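Rikine Community Help > Furniture and Surfaces > Tables

Is my pale wood-look tabletop real veneer or laminate, and can I sand it?

Posted by Jarow_workroom
28 views, 2 following

We have a big table in our shared workroom that gets used all day for sorting parts, laying out paper and eating lunch. It came with the room, so I have no receipt and no label underneath apart from a sticker with half a part number on it. The top is a light cream to beige color. Since October it has started to look flat and tired in the spots where people sit, and a cloth and dish soap haven't changed that. One person here says to sand it lightly and put on a coat of oil. Another says if it's laminate we'll ruin it.

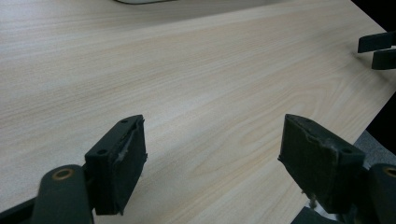 My main question is how to tell which one it is before anyone gets out the sandpaper. I have read that you can go by the pattern, but that hasn't helped me much. The grain runs in long, gentle curves with slightly darker tan bands, and toward the middle and right there are those faint oval shapes you get in real boards. It looks like wood to me, but so does the floor in my kitchen and I know that one is printed. The top doesn't feel like much of anything when you run your hand over it. It is smooth and a little dull. The edge has a strip on it in a similar color.

The table is 28 inches high if that matters. I would rather not drill or cut anything to find out. Also, the room has one window and the light is pretty even, so it is hard to see scratches unless you get down low.
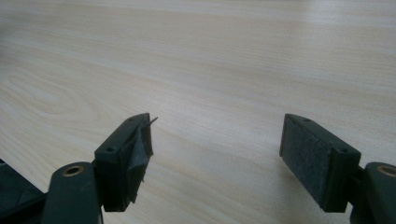
Curved oval in the grain, on the left side of the top.

If it is laminate, is there anything that brings back the shine, or do we live with it?

3 comments
Jarow_workroom: Forgot to say, no water rings so far. People are good about coasters.
northporch: Is the underside the same color?
Jarow_workroom: No, the underside is plain brown and rough.

2 replies, sorted by most helpful

Powell_refinish
Marked helpful by 8 members

You can't settle it from the pattern. Those long ovals are called cathedral grain. Real veneer has them when the log is sliced flat, and laminate makers print the same figure because people like it. Pale tops with low contrast are the hardest to judge from a photo, and I wouldn't want to call yours from these.

Check these things in person.

Look for a repeat. Printed patterns come around again sooner or later. Pick one oval with a mark you would recognize and go looking for its twin on the rest of the top. On a large table you may find it. If you don't, that proves nothing, as some prints repeat only over a long distance.

Look at the edge. Find a corner where the strip has lifted a little or taken a knock. Laminate usually shows a thin dark or brown line between the face and the core. Veneer shows a very thin layer of actual wood, and you can sometimes see the pores with a magnifier.

Look across the surface with a flashlight held almost flat. Do it in the evening with the room lights off. Veneer under a clear finish often changes as you move around it, with bands going lighter and darker. A print stays much the same from every side, although some have a pressed texture, so take this one as a hint only.

Until you know, don't sand. Laminate can't be sanded at all, because the printed layer is close under the surface and there is no fixing it once you go through. Veneer can be, but it is thin and a power sander will go through it fast. Oil won't soak into laminate. It sits on top and gets sticky, and then your paper sticks to it.

For the dullness, my guess is cleaner residue. Dish soap leaves a film if it isn't rinsed. Wipe a small area with a cloth wrung out in plain warm water, dry it right away, and compare it with the area next to it. You may have to do that 2 or 3 times.

titska_fan27

I had a Titska desk like this and it was laminate. I used furniture polish and it looked good for a day, then it was all fingerprints. Just get a desk mat.

1 comment
Jarow_workroom: Thanks both. I tried the plain water on one corner and it does look a little better than the part beside it. There is a chip in the edge strip at the far end and I can see a brown line in it, so I'm leaning toward laminate. No sanding for now.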